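How My Robot Learned to Hold a Piece of Paper

Have you ever tried to pick up one sheet of paper while wearing winter mittens? Go try it, I'll wait. It's pretty hard, right? Your hands feel big and clumsy, and the paper slides around or gets crumpled. Well, that's how my robot feels all the time (if robots could feel things, I mean).

I'm Lilibeth Calimlim, and I build robots at Esham, a shared workshop where people come to make stuff. Somebody is usually sawing, somebody is usually gluing, and I'm usually under the table looking for a screw. My robot is called Atutow. It has two arms, and a head with a camera in it so it can look at the table.

I started building it in February. The very first thing I bolted together was the metal stand, and I put one of the posts on upside down. Twice!

So what's inside a robot arm? Think about your own arm for a second. You have a shoulder, an elbow and a wrist, and your muscles pull on your bones to bend them. Atutow doesn't have muscles, so it has motors at its joints. When a motor turns, that part of the arm swings. If I want the hand to go left and down, a bunch of motors all have to turn just the right amount at the same time. A computer does that math for me, thank goodness.

At the end of each arm there's a gripper. That's the robot's hand, and it works like your thumb and pointer finger when you pinch something.

Now, pinching a block is easy. A block stays the same shape the whole time! Paper is a wiggly thing. Grab it at the bottom and the top flops over. Push it and it bends. Let go a bit too soon and off it glides to the floor, probably under the shelf where the spiders live. Every time it moves, it turns into a new shape, and the robot has to deal with that new shape.

There's another problem, too. A big sheet can get in front of the robot's eyes! Hold a newspaper up to your nose and try to find your cereal spoon. Same thing.

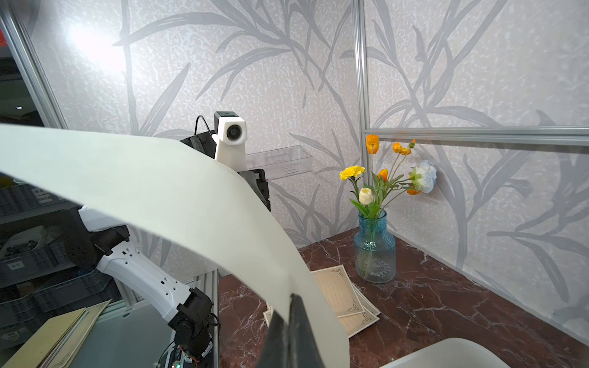 Got it! The black gripper has the end of the paper, and look how the rest curves up like a giant ribbon.

I like to leave other things on the table while we practice, like flowers or cards. A real kitchen table has things on it, and a robot that only works on a bare one wouldn't be much help at my house.

The way Atutow learns is by practicing, same as you and your bike. On my first day of paper practice I did 17 tries and dropped the sheet in 9 of them. I wrote it all down in my notebook, even the bad ones. The bad ones tell me what to fix. Squeeze too hard and you get a wrinkle, squeeze too softly and the paper slips.

Want to be the robot? Tape a craft stick to your thumb and another one to your pointer finger. Now pick up a sheet of paper using only the sticks and carry it across the room. Then try it with one eye closed. Ask a friend to count your drops, and then trade places!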